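The Back Room at Arsenault Street: Gallery

Home > Projects > Gallery

Page updated 17/03/2025

The back room at our Arsenault Street shop was used for storage until last June. It is now a workroom for sorting, packing and small repairs. This gallery goes through the room one part at a time, starting at the door and ending at the shelves by the window. The captions were written by Emiko Ueda, who planned the layout and still does most of the sorting. Customers who have asked where their mail orders are put together can see the answer on this page.

The room measures 326 square feet. The whole job cost $2,050, including the tables, the paint and the lighting. Most of the shelving was already ours.

The door

The old door opened inward and took up a corner we needed. Pudov rehung it to open into the hall. It has a hook on the back for aprons and a small slate for the day's pickup times.

The old shelving

These units came from the front of the shop when we changed the displays. They are deeper than we would have bought new, so small stock used to get lost at the back. We put a board across the rear of each shelf to bring everything forward. The bottom shelves hold flat mailers and the spare rolls of kraft paper.

The walls

Two coats of an off-white from Flalano. The first color we tried was a pale green, and it changed how the ribbon looked when we were matching orders. A patch of the green is still there behind the shelving, where the roller wouldn't fit.

Lighting

The ceiling fixture stayed, with new tubes in it. We added a lamp on an arm for evening work. Light from the side is better for finding scratches on pens, and light from overhead is better for reading order slips.

Incoming shelf

Deliveries go here until someone has checked them against the packing list. Nothing moves off this shelf without a pencil mark on the list. In the first month we skipped this step a few times and ended up with pens filed under the wrong ink color.

The pen drawers

Two drawers, one for ballpoints and one for everything else. We tried sorting by maker, but people order by line width. The dividers are cut from shipping cardboard and get replaced when they go soft. Pencils are kept in the shop, except for the sets.

Paper rack

Writing paper lies flat and envelopes stand on edge. The heavy cotton sheets go at the bottom. The rack came from a print shop that was closing, and it still has their labels on the ends, some of which happen to be right.

The cutting station

A board, a steel rule and a knife with a locking blade. Used blades go into a lidded tin. The rule is screwed to a strip of cork so that it doesn't slide on coated paper. We cut packing inserts in batches on quiet mornings and keep them under the table until they are wanted.

Repair bench

Mostly staplers, with the occasional fountain pen. Springs and feed parts are kept in jars with the lids labeled on top, so you can read them from above. Repairs are done in the order they arrive. If you have left something with us and want to know how it is getting on, please call the shop before you come by.

The sorting table

We spent longer on the table than on anything else in the room. The first one was a dark door laid over trestles, and small black parts disappeared on it. Pen clips were the worst. The replacement has a smooth white top with a matte finish and a thin strip of light-brown wood along the edge. Pudov built it to the width of the wall, and we wipe it down at the end of each day with a damp cloth.

A matte top was the right choice for us. We borrowed a glossy sample board first, and the overhead tubes showed up in it as two bright lines. It was tiring to look at by the afternoon. The matte surface does pick up ink if a bottle drips, so we keep blotting paper close by and fill bottles on a tray.

Containers

Loose items are sorted into clear plastic boxes. We had been using shoeboxes with a note taped to the end, and people opened three or four of them before finding the right one. With a clear box you look through the side and put it back if it's wrong. The rectangular ones from Potura fit the shelves without wasted space. Long, thin things stand on end in them, leaning against a wall of the box.

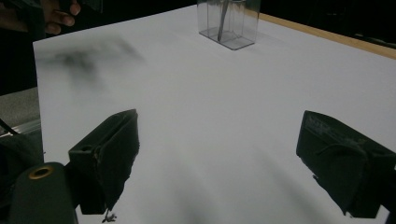 We keep the labels small and put them on the lid, leaving the sides clear. A box that is out on the table for sorting has its lid left on the shelf to hold its place. When the box goes back, it goes under its own lid. New people pick this up in a day, and it has cut down on stock being put away in the wrong spot.

Boxes do get scratched. Paper towels make it worse, so we use a soft cloth with a little dish soap. A box that has gone cloudy is moved to the repair bench, where it doesn't matter as much.

Sorting by hand

An order is sorted in two passes. In the first pass, items are pulled from the shelves and set out on the table. In the second, they are checked against the slip and moved toward the packing end. We keep the near side of the table clear for the order being worked on and push everything else to the far side.

Packing end

Tissue, tape and the postal scale. Pens are rolled in tissue and taped once, with the end of the tape folded over so that it can be pulled off without scissors. Ink is bagged and packed upright. The scale was off by a small amount for several weeks, and we paid the extra postage ourselves.

The window shelf

Finished parcels wait here for collection. Local pickups go on the left and mail on the right. The carrier comes after lunch, and anything packed later than that goes out the next working day.

Still to do

The floor by the door needs a mat that lies flat. We would like a second lamp, and a stool of the right height for the table. Over 5 people have asked whether the table is for sale. It isn't, but Pudov takes orders for tables in other sizes and can match the edge strip.

Visiting

The back room isn't open during shop hours, but Emiko will show it to anyone who asks ahead of time. Please leave a name and phone number at the front counter.

Back to Projects | Shop hours | Contact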